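Skendside 조작연구팀 홈 > 자료실 > 회의록

핸드 그리퍼 키트 Stakum 도입 검토 회의 회의록
구분: 9월 장비 검토
시간: 오후 2시 시작
장소: 3층 회의실, 후반부는 작업 공간으로 이동
참석: 조작연구팀, 데이터팀, 구매 담당, Derkow 기술지원 Evaristo Ruggiero(화상)
불참: 안전 담당(서면 의견 제출)
기록: 데이터팀

1. 지난 회의 후속 사항
케이블 연장선 건은 완료. 테이블 높이는 그대로 두기로 했고, 작업자별 발판은 구매 담당이 다음 발주에 포함시키기로 함. 저장소 증설은 아직 견적이 오지 않아 이번에는 다루지 않음.

2. 검토 대상 요약
Derkow에서 제안한 Stakum은 양손용 핸드 그리퍼 한 쌍, 마커 플레이트, 케이블, 수집용 소프트웨어로 구성된 키트. 평가 기간은 2주이고 이번 회의가 그 중간 점검에 해당함. 비교 대상은 현재 쓰고 있는 Lombardi 원격조작 세트.

조작연구팀에서 먼저 전체 소감을 공유함. 한마디로 기대 이상! 첫날 오전에 상자를 열어서 점심 먹기 전에 첫 기록을 남겼는데, Lombardi 세트를 처음 들여왔을 때 캘리브레이션만 붙들고 며칠을 보낸 것과 비교하면 분위기부터 달랐다고 함. 손에 쥐고 바로 움직이면 되니까 새로 온 인턴도 설명서를 반쯤 읽다가 덮고 그냥 시작했다는 이야기가 나왔고, 다들 공감함.

3. 천 다루기 과제 결과
이번 평가에서 가장 시간을 많이 쓴 과제. 딱딱한 물체(컵, 블록, 작은 상자)는 첫 주 앞부분에 끝냈고 나머지는 수건과 옷감에 집중함. 누적 기록은 약 700건이며 이 중 재생 검사를 통과하지 못해 뺀 것은 별도 시트에 정리되어 있음.

조작연구팀 의견은 양손으로 모서리를 잡는 동작이 특히 좋다는 것. 손목을 조금 돌려서 수건 끝을 집고, 살짝 든 채로 방향을 맞추는 과정이 자연스러움. 원격조작에서는 왼쪽과 오른쪽의 속도를 맞추느라 늘 한쪽이 먼저 당겨졌는데 Stakum에서는 평소에 빨래 개는 감각 그대로 움직일 수 있었음(발표자 표현으로는 "내 손이 조금 길어진 느낌"). 테리 직물처럼 도톰한 천은 집기가 쉬웠고, 얇은 행주는 두세 번 시도해야 잡히는 경우가 있었음.

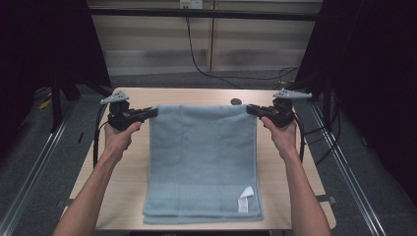
사진 1. 양손 그리퍼로 접힌 수건의 위쪽 모서리를 집은 모습. 그리퍼마다 삼각형 마커 플레이트가 달려 있다.

마커 플레이트 관련 질의가 이어짐. 데이터팀에서 두 플레이트가 가까워질 때 추적이 흔들리지 않는지 물었고, 조작연구팀은 수건을 반으로 접느라 양손이 모이는 구간에서 짧은 끊김을 몇 차례 확인했다고 답변함. Ruggiero 씨는 플레이트의 장착 각도를 조금 바깥으로 돌리는 설정이 있다면서 해당 안내 문서를 보내주기로 함. 이 설정은 평가 둘째 주에 바로 적용해 보기로 함.

케이블 이야기도 나옴. 양쪽 모두 그리퍼에서 케이블이 내려오는 구조라 팔을 안쪽으로 크게 모을 때 걸리적거린다는 의견. 다만 테이블 옆으로 미리 빼 두면 대부분 해결되었고, 며칠 지나면서 작업자들이 자리에 앉자마자 케이블부터 정리하는 습관이 들었다고 함. 무선 버전에 대해 물었으나 Derkow 쪽에서는 현재 안내할 일정이 없다고 함. 아쉽지만 감점 요인으로 크게 잡을 정도는 아니라는 데 의견이 모임.

4. 그리퍼 구조와 패드
회의실에서 나와 작업 공간에서 장비를 앞에 두고 진행함. 평행 링크로 여닫는 손가락 구조에 대한 평가가 상당히 좋았음. 손잡이를 쥐는 힘이 손끝까지 곧게 전달되는 느낌이고, 벌렸다가 닫을 때 두 패드가 나란히 유지되어 천의 가장자리를 고르게 물어 줌. 조작연구팀 한 분은 링크 연결부의 황동색 부싱이 마음에 든다며 이것만 한참 들여다보셨음.

패드는 나사로 고정되어 있어 교체가 간단함. 회의 중에 예비 패드로 직접 바꿔 보았는데 대화가 끊기지도 않을 만큼 금방 끝남. 데이터팀에서는 패드를 바꾼 뒤에 기록의 메모란에 교체 사실을 꼭 남겨 달라고 요청함. 손끝 카메라 영상에 패드가 늘 보이기 때문에, 표면 상태가 달라지면 나중에 영상을 골라낼 때 기준이 필요함.

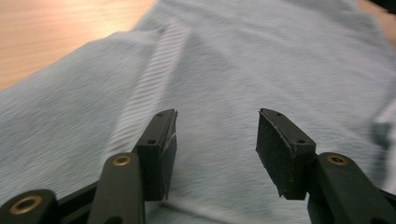

사진 2. 손끝 카메라로 본 하늘색 천과 벌어진 손가락. 왼쪽 패드 가장자리에 마모된 듯한 흰 올이 보인다.

패드 표면에 대해서는 논의가 길어짐. 고무 층의 가장자리가 닳거나 들뜨는 것처럼 보이는 부분이 있다는 지적에 대해 Ruggiero 씨는 영상을 보고 나서 패드는 소모품으로 분류되며 접착 방식 개선품을 함께 보내줄 수 있다고 함. 구매 담당은 소모품 단가와 최소 주문 수량을 서면으로 달라고 요청했고, 이번 평가분에 대해서는 비용 없이 교체분을 받기로 합의함. 파지 자체에 지장이 있었는지에 대해서는 작업자마다 의견이 달라서, 새 패드와 지금 패드로 같은 과제를 반복해 비교하기로 함.

손끝 카메라 화질은 대체로 만족. 골이 진 밴드 부분처럼 결이 촘촘한 곳도 방향을 알아볼 수 있었고, 천의 주름이 어느 쪽으로 흐르는지 보는 데에 도움이 됨. 다만 손을 빠르게 옮기는 구간에서는 영상이 흐려지는 경우가 있어 노출 설정을 한 단계 조정해 보기로 함. 작업대 표면에 조명이 반사되는 문제도 나왔는데, 이것은 키트와 무관한 우리 쪽 조명 문제이므로 조명 각도를 먼저 바꿔 보고 안 되면 무광 매트를 깔기로 함.

5. 소프트웨어
설치는 수월했음. 기록 시작과 종료를 손잡이에서 바로 할 수 있어서 키보드에 손을 뻗을 일이 없고, 이 부분은 데이터팀도 조작연구팀도 한목소리로 칭찬함. 실패한 기록에 바로 표시를 남기는 기능은 특히 반응이 좋았음(기존에는 종이에 적어 두었다가 저녁에 옮겨 적었음!).

개선 요청은 다음과 같이 정리해 Derkow에 전달함.
- 과제 이름에 한글을 쓰면 내보내기 파일명이 깨짐
- 재생 화면에서 좌우 손끝 영상을 나란히 놓고 볼 수 있으면 좋겠음
- 저장 폴더가 가득 찼을 때 나오는 경고가 너무 늦음
- 손잡이 버튼 기능을 작업자별로 저장할 수 있는지 확인 필요

Ruggiero 씨는 파일명 문제는 이미 알고 있는 내용이며 수정본을 시험 중이라고 답함. 나머지는 내부에서 검토한 뒤 메일로 회신하기로 함.

6. 안전 및 작업자 피로(서면 의견)
안전 담당의 서면 의견을 기록자가 대신 읽음. 손잡이가 권총형이라 쥐기는 편하지만 오래 사용할 경우 엄지 아래쪽이 뻐근하다는 작업자 의견이 있으니 연속 작업 시간에 상한을 둘 것. 바닥으로 내려가는 케이블은 통로 쪽을 피해 고정할 것. 조작연구팀은 둘 다 수용하고, 상한 시간은 작업자들과 상의해 정하기로 함. 손이 작은 작업자용 그립이 따로 있는지도 Derkow에 문의함.

7. Lombardi 세트와의 관계
기존 세트를 치우자는 이야기는 아니라는 점을 확인함. 로봇 본체를 직접 움직여야 하는 시험, 무거운 물체를 다루는 시험은 계속 Lombardi로 진행. 천, 포장재, 작은 생활용품처럼 손놀림이 중요한 과제는 Stakum 쪽이 훨씬 빠르고 무엇보다 작업자들이 하고 싶어 함. 데이터팀에서는 두 장비의 기록 형식을 맞추는 변환 스크립트 초안이 이미 돌아가고 있다고 보고했고, 시연 화면에서 두 기록이 같은 시간축에 올라오자 참석자들이 박수를 침.

8. 결정 사항
- 평가를 예정대로 끝까지 진행하고, 남은 기간에는 옷감 과제의 비중을 늘린다.
- 최종 결과에 큰 변동이 없으면 2세트 구매를 상신한다. 한 세트는 이 작업 공간에 두고, 나머지 한 세트는 이동 수집용으로 쓴다.
- 예비 패드를 초도 물량에 포함하는 조건으로 견적을 다시 받는다.

9. 할 일
- 조작연구팀: 마커 플레이트 각도 변경 후 양손 모으기 구간 재시험, 신구 패드 비교
- 데이터팀: 노출 설정 조정 전후 영상 비교, 메모란에 패드 교체 항목 추가, 변환 스크립트 정리
- 구매 담당: 소모품 단가 포함 견적 요청, 보증 조건 확인
- Derkow: 각도 설정 문서와 개선 패드 송부, 소프트웨어 요청 사항 및 소형 그립 회신

10. 기타
얇은 천을 집는 요령을 조작연구팀에서 짧은 영상으로 만들어 공유 폴더에 올리기로 함. 다른 팀에서 견학 요청이 있어 오전 시간대에 한해 받기로 함. 다음 회의는 평가 종료 직후에 열고, 시간은 메신저로 공지함.

오후 4시 10분 종료.

첨부: 기록 제외 목록 시트, 안전 담당 서면 의견

이전 글 | 목록 | 다음 글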